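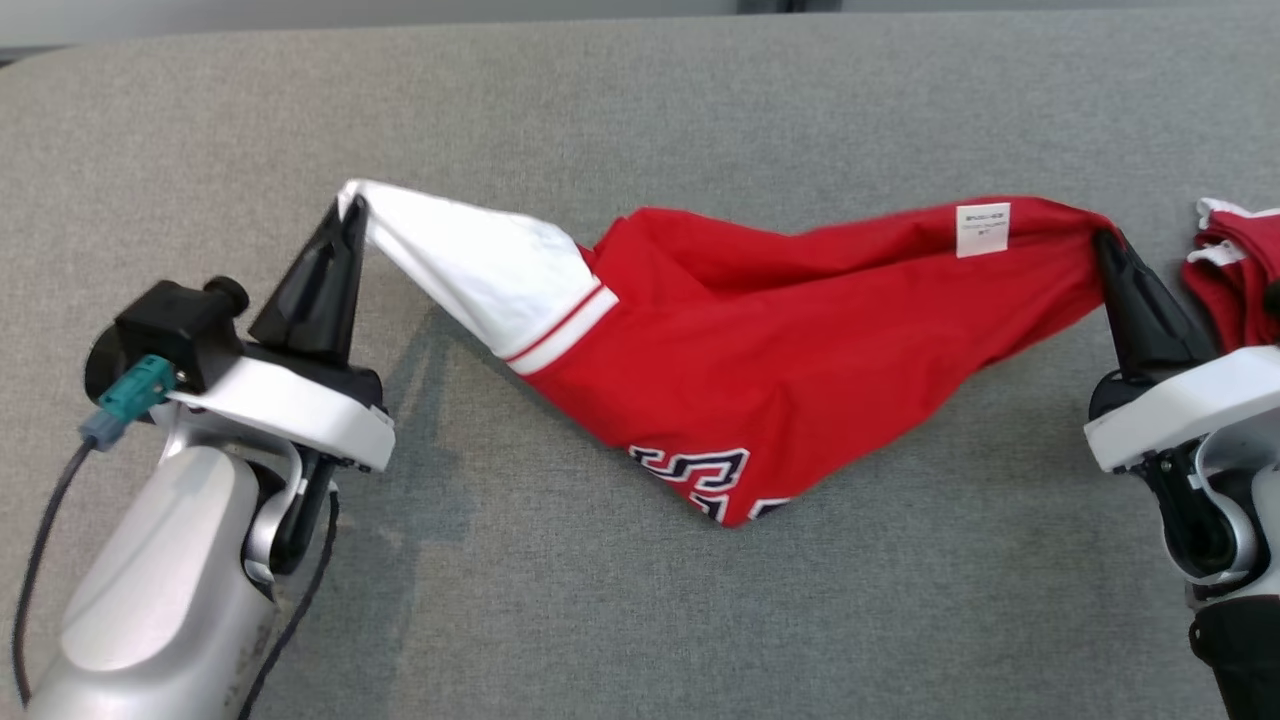 My mother had a rule that the one who washes is not the one who folds. In our family of five this was a kind of justice. I was a folder, and I think this is why I have strong feelings about the question I want to write about today, which is if machines can do our chores yet, and if not, which part of the chore they cannot do.

I work in the back part of a laundry. It is called Rullance and we do hotel linen, restaurant aprons, and for the last few years also the sports clubs. On a normal day we put 2000 pieces through the hall. I am responsible for the finishing side, that is everything after the dryer. So when people send me videos of robots with towels, and they send me many, I look at them in the way a baker looks at a video of bread.

In October I got an invitation from Qianru Zhong, who I know from an evening course we both took. She now works at Honia, a small company with two rooms over a bicycle shop, and they try to teach a pair of arms to handle clothes. She had asked me before for old garments, and I had given her a bag of retired ones. This time she wrote: come and see, and bring your bad opinions. I took my colleague Svend Ingvarsson with me. He has been in laundry much longer than me and his opinions are worse.

## What we already have

First I should explain that a laundry is not a place without machines. Sheets are fed into an ironer by two people, who find the corners and put them in the clips, and after that no hand touches the sheet until it is in the stack. The towel folder is a Tovo, older than my employment, and it is a very good machine. You lay the towel flat on the belt, it measures the length, it makes the folds with air and with blades. When it jams, you open the side cover and pull out a sock. It is always a sock, and hotels do not even send us socks.

So flat rectangles are finished as a problem, if a person spreads them out first. I would like the reader to notice this "if". The job that is left for people in my hall is mostly to take something from a heap and find out which way it goes. Boyang Jiang, who feeds the ironer on the early shift, takes a wet-looking knot of cotton from the cart and in one second he has two corners in his hands. I have asked him how he does it. He said that he looks for the hem with his thumbs. I tried to look for the hem with my thumbs and I am still slower than him.

The sports clubs are another story. A jersey has sleeves, a collar, numbers on the back which stick to each other when they are warm, and the fabric is so slippery that it slides down from its own pile. We fold all of them by hand. A trained person needs 15 seconds for a jersey, including to turn it the right way out. I have no machine for it, and I did not find one that our owner would pay for.

## At Honia

It was the jerseys I wanted to see. Two arms, a gray padded surface between them, and on each arm a long black gripper finger which becomes thin at the tip. I had expected something like hands. Svend said that they look like the tongs for sugar, and Qianru said that sugar is easier.

The thing they practice is to bring a shirt from a heap to flat. The folding comes after and she said it is not so interesting to them now. The arms take the shirt in two places and pull it out between them, and then you see the whole difficulty. One finger has a bit of white sleeve and the other has the end of the red body, and everything in between hangs down in a twisted sausage with a piece of the number or name showing on the lower fold. A person who holds a shirt in this way knows immediately that it is wrong and lets go with one hand. How does one know? I stood there and tried to say it in words and could not. I think I feel the weight is not equal, and also I see a seam that goes around when it should go along.

The machine has cameras near the fingers, so it sees the cloth quite close. It does not feel much. Qianru told me that it can tell if there is something between the fingers, but it cannot tell whether it is one layer or two, and this was for me the most important sentence of the visit. In our work, one layer or two is everything. If you take two layers at the shoulder, you can shake the shirt as long as you like and it will never open.

We watched 8 tries. I wrote down each one, as I would do with a new employee:

- Three were good. Not pretty, but the shirt was flat enough that I would let it go further.
- Two were flat with one sleeve under the body. Svend called these good also, and we discussed it.
- Two were grabbed by the wrong place and the arms pulled and put down, pulled and put down, until Qianru stopped it.
- One shirt fell on the floor.

The longest of the good ones took 40 seconds only for the spreading. I told Qianru our number for the entire job, and she was not surprised or hurt. She said that last spring it was minutes, and that they had to choose the shirts. Now they do not choose, they tip them out of the bag. This impressed me more than the speed did. In my experience the first thing a salesman does is to choose the towel.

## What Svend thinks

Svend thinks it is all a mistake, and I want to give his argument properly, as he will read this. He says that nobody in history has automated laundry by copying the washerwoman. The washing machine does not rub cloth on a board. The ironer does not have an arm with an iron. So when we see two arms over a table, we see people copying the washerwoman, and the real solution will come from the side and will look like a drum or a belt. He adds that perhaps the clubs should hang up their shirts and then the question disappears.

I agree with the half of it. For my hall I would also prefer a belt. But a belt for jerseys, and another one for aprons, and a third one for the small cloth bags that the spa hotel has invented this year – I do not have the floor for this, and I don't have 2000 jerseys a day to make it pay. I have two carts of them, together with everything else. Mixed small work is exactly where we have people, and I think it is the same in a home. Nobody's basket at home is 2000 equal towels. My own basket is one fitted sheet and a lot of regret.

That is why I do not laugh at the arms, even if they are slow. They are trying the part of the work that my good old Tovo cannot even begin.

## The home question

My neighbor Nkechi Nnaji asked me when she can buy one. She has three boys who all play, so I understand the urgency. I said not this year and not next year, and she asked what she could buy then, and I had to think.

A dishwasher loads nothing by itself. Her vacuum, a Duan, is quite clever and goes around chair legs, but someone must pick up the clothes before it starts, or it will eat the cord of a pair of shorts. The washing machine waits for a person at the beginning and at the end. If I look at it in this way, most of our household machines are very good in the middle. The edges are left for us: to pick up, to sort, to find the corner, to turn the sleeve out. I believe the edges are most of the annoyance. I never heard someone complain about the rinsing.

There is also the matter that the arms at Honia need a clear surface, good light and a person standing close with a hand near the stop button. In Nkechi's apartment I do not know where you would put this. She said on the balcony. I think she was serious.

For a shop floor I am a little more hopeful. If I imagine such a machine in a corner of my hall in the night, when the last shift goes home at ten, then slow is not so bad. It has until six in the morning. If it spreads the shirts flat and makes one pile for "good" and one pile for "I don't know", then the morning people begin with half of the work done. But for this it must know when it does not know, and from what I saw it does not yet. The two wrong grabs were pulled with the same confidence as the others. I said this to Qianru and she wrote it on the whiteboard, under a drawing of a sock that I did not ask about.

## After the visit

I promised her another bag, and this time she wants the difficult ones: with zippers, with the inside out, children's sizes. Chukwuemeka Igwe, who drives our van and coaches one of the youth teams, has offered a full set from his garage that should have been thrown away years ago. He wants to know if the robot can get the grass out also. I explained it is another department.

Since then I caught myself several times at the folding table, slowly, with a shirt in both hands, trying to notice what I do. I let go with the left and run the fingers down the side seam until the hem comes. Then I do the same on the other side, and a small shake. I have written it down for Qianru, one page with arrows. Boyang looked at my drawing and said that it is not how he does it.

I go again when the next bag is full, and I will count the tries in the same way. If you work with laundry and you have seen something better than this, with mixed garments and not chosen ones, please write to me. Svend is also interested, but he will not say it.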